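Bokbridge gets a glare mask, and the gripper stops arguing with itself

By Chiamaka Jibrin

The new Bokbridge is out! I've been pestering the people at Clendum about it for months, mainly for selfish reasons (I run the older version on my own arm at home and it hates my kitchen lights). So when Nneka Danladi wrote to say the May release was up and that I could come and sit in on a day of runs, I was in the car pretty fast.

Quick recap for anyone who wandered in from the drone pages: Bokbridge is the layer that sits between your cameras and your motion planner. It takes the fixed camera and the wrist cameras, lines them up in time, and hands the planner one picture of the world that it can trust. Or mostly trust. The "mostly" is what this release is about.

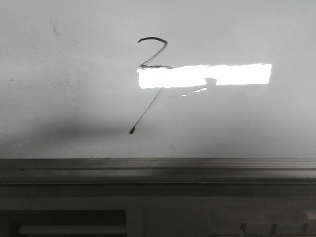
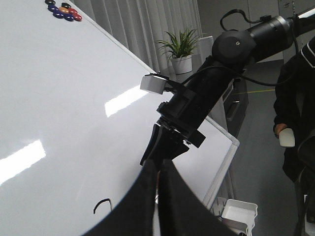
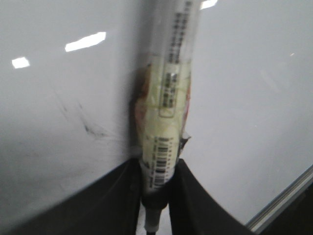
What's new

The big one is the glare mask. If you've ever pointed a depth or stereo setup at something shiny you know the feeling. The lights bounce off the surface, the camera sees a big white blob, and the software decides the blob is an object. Or a hole. My own arm once refused to go near a perfectly good countertop for a whole evening.

A whiteboard is about the worst thing you could pick, so of course that's what they use for testing. Look at the fixed camera view, where the bottom of the handwritten 2 runs right up against the bright band. To you and me that's a number and a reflection. To the old version, Nneka told me, it was one lump, and the edge finder would cheerfully trace the outside of the whole thing.

The new version keeps a separate layer for "I can't see here." Pixels that are blown out get marked as unknown, and unknown is treated differently from empty and differently from solid. The planner is allowed to move over unknown areas at reduced speed if another camera has a decent view of the same patch. If no camera does, it waits or goes the long way.

I like this a lot. It sounds small, but the old choice was between a planner that plowed ahead and a planner that sulked, and you picked which one you wanted in a config file.

Reflections that move

The part I hadn't thought about until Ekene Aliyu walked me through it is that a highlight slides when the camera moves. A mark on the board stays put. So on the wrist cameras, the software now compares frames as the arm travels and asks which bright patches stayed glued to the surface and which ones drifted. The drifters go in the mask. The glued ones are kept as real features and can be used for alignment.

You need some arm motion for it to work, obviously. With a parked arm you're back to brightness alone, and Ekene was very upfront that this is the weaker half. He keeps the window at 14 frames. I asked why 14 and he said he'd tried a bunch of numbers and that one annoyed him least, and I wrote it down word for word because that's how I pick mine too.

Dark things help, by the way. The magnets up in the corner of the board in the second picture are the kind of thing the aligner loves: solid colors, round, sharp edges. I may put some on my fridge and see if my arm cheers up.

Two arms, one clock

The second picture is from a wrist camera with another arm reaching across the view, and that's the setup where the old Bokbridge gave me the most grief. Each camera stamped its frames with its own idea of the time, and the software stitched them together after the fact. If arm A saw arm B a little late, the planner kept arm B's ghost hanging around in space where it used to be. Then arm A would politely steer around nothing.

Now there's one shared clock, and each frame gets matched to the joint positions at the moment it was taken. Arms that the software knows about get cut out of the view before anything else happens, with a margin you can set. The gripper fingers at the bottom of the wrist view get the same treatment, so they don't show up as an obstacle that is, somehow, always right in front of the hand. (Yes, mine did that. Yes, I taped paper over part of the lens. Don't do that.)

People don't get cut out. Folasade Igwe, who wrote most of the tracking code, was firm about it. A person near the cell stays in the picture as a keep-away zone, and there's no setting to switch that off in the normal build. It still isn't a safety system and the release notes say so in the first paragraph. Keep your stop button.

The grasp check

There's also a new grasp check, and I spent most of the afternoon playing with it. Once the fingers close, the wrist camera looks at whatever is between them and gives you a tilt estimate and a confidence score, and both of those go to the planner.

The packaged item in the third picture is a fun case because it has so much going on. There's a clear sleeve, printing, a barcode, and a bit of blur over the lot. Clear wrap used to be a disaster in here, since the software would find the edge of the contents and ignore the edge of the sleeve. The check now fits a simple shape to the outline first and treats printing as decoration on that shape. Labels and barcodes are used for tracking small movements, and they don't have to be readable for that, only to have some contrast.

It isn't trying to read the barcode. I asked! Folasade said people keep asking, and that reading codes belongs in a different tool.

If the confidence drops below your limit while the arm is moving, you can have it slow down, hold, or bring the thing back and set it down. I'd start with slow down. Hold sounds sensible until you've watched an arm freeze in midair with your lunch.

Replay, finally

My favorite bit isn't in the headline features at all. Nutine, the little log viewer that ships alongside, can now replay a run with the masks drawn on top, all cameras side by side, and you can step back and forth through it. You can change a setting and rerun the perception part on the saved frames without touching the robot.

The test set they use for this is 300 saved runs, and a full pass over it now happens before any change goes in. Ebere Aliyu (Ekene's sister, and the one who pushed for it) told me they found two bugs in the first pass that had been sitting there since the early versions. One of them was a flipped sign. It's always a flipped sign.

Logs do get big. You can cap them at 1,000 frames per camera, and past that it drops the oldest. The default is no cap, so check your disk before you leave it running overnight.

What I didn't love

Setup is still fiddly. The camera calibration wants you to move the arm through a set of poses and it doesn't tell you how far along you are, so you stand there wondering if it's stuck. The error messages are better than they were, but I still got "transform missing" with no hint about which one. It was the left wrist. I found it by unplugging things.

The glare mask also gets greedy around white objects on white surfaces. Pale plastic bins near a bright board are the sort of thing it may throw into "unknown" when you'd like it to see them. You can turn the brightness limit up, and Nneka suggests doing that per camera, with the fixed one stricter than the wrist ones. I'd like a sensible preset for this.

And the planner side only talks to Onuoha controllers for now. Others are supposed to follow. I couldn't get anyone to give me a month.

Getting it

The update is free if you already have Bokbridge, and the installer keeps your old config, though the glare settings live in a new file and you'll have to move any custom limits across by hand. The replay tool in Nutine opens old logs too, minus the masks. If you want to try before you install, there's a download with 100 sample frames and a script that runs the mask on them, no robot needed.

I've got it on my own arm as of last night, with the kitchen lights on full. Calibration took me three goes. I'll post the logs in the comments once I've trimmed them down to something a normal person could download.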